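Re: [smallcafe] Tearing vs. cutting, and where to keep opened beans

Shabnam Paracha wrote:

> We switched to tearing the bags open by hand at the Hayat counter in
> October and I don't miss the scissors at all. The strip comes off
> clean, you roll the top down, put a clip on it and the coffee keeps
> just as well as it does in a canister. I would go further and say
> canisters are a waste of shelf. Elteck says their bags are good for
> 49 days after opening if you roll them properly.

Shabnam, I'd like to believe the 49 days, but who rolls them properly? At our place the first person does, the second one folds it over once, and by the afternoon the clip is holding down somebody's order slips. Elteck sells bags. I'd expect them to like bags.

On the tearing I'm only half with you. I've had plenty of strips start straight and then dive down the side, and after that there is no top left to roll. It depends a lot on the bag. The Prirnel ones have a notch and behave. The Trultel ones don't, and I go back to scissors for those every time. What does help is having the bag standing up on the counter, with a hand on each top corner, and pulling slowly. If you hold it against your chest you will be sweeping up beans.

As for canisters being a waste of shelf, ours cost us 589 for the set with the scoops, and I grumbled then too. But I can see how full one is from across the room, and I can't do that with a dark bag. I also don't buy that a rolled bag takes less space once you have 3 of them open and leaning on each other.
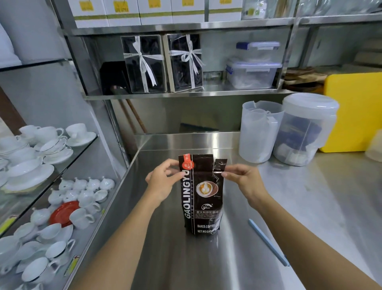 Page last changed: January 14, 2026

The GAOLINGYU bag is the kind I mean, with a narrow strip along the top and the tear starting at the corner. I wouldn't trust any roll on it until the whole strip was off. And there's a lidded canister at the back of the same counter, next to the measuring pitcher, so I'm not the only one wasting space.

If anyone has weighed or tasted the two side by side over a few weeks, with the same beans, I'd change my mind. "Keeps just as well" isn't a test. Shabnam, did you write the opening dates on yours?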